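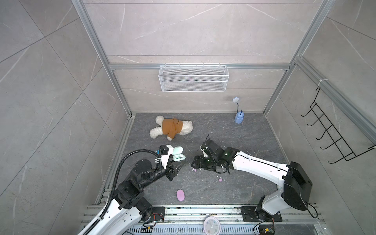
Wire basket on the rear beam, hook rack on the right-hand wall.

4. Ripping and Playing Your Film Discs on the Odari Home Cinema Server

Read this section before you feed the machine your whole collection. The box says "any disc, one touch." Treat that as advertising. Most discs take three or four touches, and a few never load at all.

4.1 Before you start

1. Update the server to build 2082. Earlier builds drop the second audio track on long historical epics, mostly the ones issued on two discs with an intermission.
2. Check free space under Settings > Storage. The sales sheet promises room for 300 films. It reaches that figure by assuming short films at the lowest quality setting. If your taste runs to three-hour battle pictures, expect far fewer.
3. Set the region to match your discs. The "Auto" setting guesses from the first disc you load and then sticks with its guess.

NOTE: Copying discs may be restricted where you live. Odari's start-up screen asks you to tick a box saying you have looked into this. Ticking the box doesn't make it so.

4.2 Loading a film

1. Press Eject and wait for the tray to stop moving.
2. Place the disc label side up and press Eject again. Don't push the tray by hand.
3. Wait for the title to come up on screen. If it's wrong, choose Edit Title before you press Copy. Titles can be changed later, but the cover art won't follow.
4. Choose Feature Only or Full Disc. Feature Only picks the longest item on the disc. On discs that carry both a theatrical and an extended cut, you get the extended cut whether you like it or not.
5. Press Copy. Leave the remote alone until the light turns green.

CAUTION: Do not switch off at the wall while the light is amber. The server claims to resume where it left off. Bienvenido Estrella, who tested this section, lost the last act of a Roman epic that way and had to start the disc over from the beginning.

4.3 Director's commentary and subtitles

1. Open the film and press Tracks.
2. Pick the commentary from the list. It may be labeled "English 2" or simply "Other."
3. Turn subtitles on separately. The "Smart Subtitles" option is supposed to show text only for foreign dialogue. In our copies it also showed text for crowd noise, so we suggest leaving it off.

4.4 Picture settings

The Pavell upscaler is switched on at the factory. It is said to "restore the director's vision." We could see that it made armor shinier and faces waxier. To turn it off:

1. Go to Settings > Picture > Enhance.
2. Set Pavell to Off.
3. Restart. The menu says a restart isn't needed. It is.

Film grain is supposed to be there. If a movie shot on film looks grainy with Pavell off, nothing is broken.

4.5 If a disc won't load

1. Wipe it from the center outward with a soft dry cloth.
2. Try it again. If it fails a second time, try another disc of the same type.
3. If both fail, hold Stop and Eject together until the display reads 72, then let go. That code means the drive is resetting.
4. If only the first disc fails, the disc is the problem. Kerslake sells a repair kit for scratched discs. Senad Gashi tried it on four of ours and got one back.

Continue to Section 5, Sound and Speaker Placement.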